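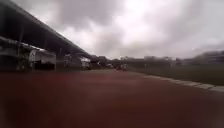 Titness track, June. On site 7:40 a.m., packed up by early afternoon. Solid cloud the whole time, light flat enough that I left the exposure limits alone for once. Wind low. Surface temperature not logged – the probe is still in the drawer in Jimurstead.

Plan was two comparisons and I got through one and a half:

- Kekeo camera against the old wide-angle unit, same mount, same height
- Turunen controller against the stock one, same camera

The mount is 45 cm off the ground with the camera pitched slightly up. I know the pitch is wrong for curb following. It gives half the image to sky. But the old unit's calibration was done at that pitch and changing it would have meant redoing both, so it stays until the end of the month.

## Camera, morning

The task for the camera is simple on paper. Find the boundary between the red surface and the pale curb, fit a line, report lateral offset and heading error. The controller does the rest. On the straight the curb runs off toward the horizon on the right and the grass behind it is dark, so there are two good edges to choose from: red to gray and gray to green. The fit uses the first and checks itself against the second.

Old unit did what it always does. Near field good, far field mush. The edge detector loses the curb well before the end of the straight, and past that point it will lock onto whatever is brightest. It also likes the front edge of the shelter roof on the left, a long straight diagonal with sky on one side and near black on the other. Better contrast than the curb. I had masked the upper left in an earlier config and the mask did not carry over into this one. Lost a run to that before I noticed the offset had the wrong sign.

Kekeo was quicker to settle after power-on and its auto exposure hunts less. With that much cloud in view, the old unit exposes for the sky and the track goes dark at the bottom corners, where the near part of the fit wants its pixels. The Kekeo lets me weight the metering to the lower half. Did that on the second run and left it.

Sharpness I am less happy about. The spec sheet led me to expect more detail at distance than I got. Lane lines are not usable from this height with either camera, so the idea of using them as a second reference is dropped for now. The focus ring on the Kekeo has no lock screw and I don't trust it over the joint at the start of the straight. Marked it with paint pen before the third run. The mark had not moved by the end of the session, so either the ring is fine or the paint pen is holding it.

Total for the session is 3921 saved images across both units. I will label a subset. Labeling all of them for a line fit is a waste of a week.

## Controller, late morning

Stock controller first, for a baseline. Gains as they were in May. It holds offset well enough at walking pace and starts to weave when the speed goes up, period long enough that it looks like a filter lag problem more than a gain problem. Halved the smoothing window. Weave got smaller, jitter got worse. Put it back.

Turunen next. Wiring took longer than it should have: the connector is keyed but the key is on the opposite side from the drawing in the manual. I have corrected my printout. Boots fast, finds the steering servo without help, and the config file is plain text, so I can diff it against the old one.

Loop rate is set to 400 Hz from the factory. The camera delivers nowhere near that, so most of the cycles are spent chewing on a stale offset. It interpolates between camera updates using wheel odometry, and on the straight that works very well. The steering trace is visibly smoother in the plot, without the step each time a new offset arrives. On the bend I would expect the wheel slip to feed straight into the estimate, and I have no data on that yet. The outer half of the bend was wet leaves when I walked it first thing.

Nine runs logged for the day in total. Two should be thrown out: the mask problem above, and one where I started the log after the rig was already rolling.

The other thing worth writing down is people. The Titness straight is open to anyone and there was usually somebody on it. The line fit tolerates legs near the curb as long as enough of the curb stays visible on either side of them. At distance a standing group is a few dark pixels across the far end of the line, and the fit gets pulled slightly left. Bright clothing makes no difference here, the edge step only looks at the red/gray ratio in the lower band. I want an outlier test on the far third of the points. Something cheap, residual against the near fit, drop anything over threshold.

Vehicles parked along the shelter side cause no trouble with the mask on. With it off, a white van body gives a nice clean vertical that the detector would love to have. 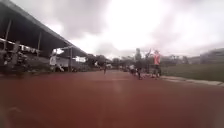 ## Settings to keep

Old unit: retire after the labeling is done. Keep the mount plate, the Kekeo uses the same hole pattern if I open up one slot.

Kekeo: metering on lower half, exposure ceiling as set on run two, sharpening off. In-camera sharpening puts a bright halo along the curb and shifts the edge outward. Small shift, but constant, and I would rather have it at zero than subtract it later.

Turunen: drop the loop rate by half and see if anything changes. If nothing does, drop it again. Servo was warm by the end of the session, which may be the high rate or may be the servo.

Mask: put it in the default config. Add a startup check that prints whether it is loaded.

## Not done

- Bend runs, either controller
- Turunen with the old camera, for completeness. Probably skip
- Measuring actual latency from shutter to servo. Needs the LED and the second logger
- Pitch change and recalibration

Battery came back at 31 percent, lower than the stock setup leaves it over a similar session. I did not log current per run so I can't say which box is responsible. Clip the shunt on next time – it is in the gray case with the spare connectors.

Cleaned the wheels at the tap. Red crumb gets into the encoder housing on the left side, needs a strip of foam there.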